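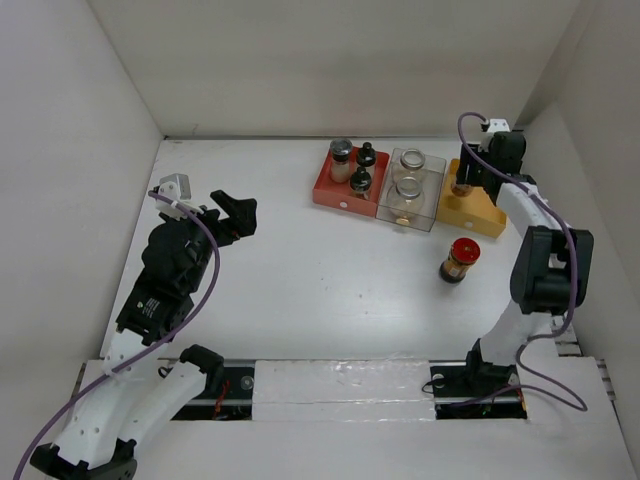
The shaker and the two black-capped bottles in the red tray

Odutdale Supper Club
Minutes of the September 2024 meeting

I'm writing these up from the back of a recipe card, so if I've got you down as agreeing to something you didn't, yell before the next one.

We started a little after seven. 34 of us made it, which is our best turnout since the chili night, and we ran short of chairs (sorry to everybody who got the piano bench).

Last meeting's minutes
Passed with one fix. I had written that the February supper would be soup only. What we agreed was soup and bread, and I have been told firmly that bread matters.

The fall supper
This took up most of the evening! We're still on for the Morgan building, and they've given us the kitchen from noon. Seating is up to 100 if we use the long tables, but the feeling in the room was that we should sell 73 tickets and stop there. Last year we squeezed people in along the coat rack and the line for dessert went out the door.

Price went round and round. I was for keeping it where it is, a few people wanted a dollar more to cover the butter, and we voted to leave it alone and cut back on the flowers.

Menu so far: baked chicken, the squash thing with the crumbs on top, green beans, rolls, and two kinds of pie. We need a main dish with no meat in it that isn't just the squash thing again. The lentil loaf was suggested and got a mixed reception. Anybody with a better idea should bring a pan of it next time and we'll eat our way to a decision.

Salt
Yes, it got its own item. There was a long and pretty lively talk about whether we season in the kitchen or let people do it at the table. I've always been a kitchen person, but the folks who cook for relatives on low-salt diets made a good case, and we're going to go light at the stove and put shakers out. Please bring what you've got at home with your name taped to the bottom. Oil and vinegar too, if you can spare a bottle.

Cledstead
The Cledstead club wrote to ask if we'd do a joint picnic next summer. Everybody liked the idea, nobody liked the date, and I'm going to write back with a couple of others. They also want our roll recipe. After some discussion they can have it.

Dishes and the Terkico order
We're down to 60 dinner plates that match and a stack of odds and ends. Terkico has the plain ones we bought before, and we voted to order enough to cover the fall supper plus a few spares for breakage. Cups can wait. I'll put the order in this week and ask if they'll deliver straight to Morgan so none of us has to haul boxes up those steps again.

Sign-up sheets
Going around now. Pie is full already (of course it is). Dish drying has one name on it and it's mine. Peeling squash is wide open, and I promise it goes fast with company.

Other bits
The big ladle is still missing. Check your car.
Someone left a blue casserole lid behind and I have it on my porch.
Aprons need washing before the supper, and I took the bag home with me.

We wrapped up just before nine and finished off the plum cake. Next meeting is at the same place and time next month, and please bring a folding chair if you have one.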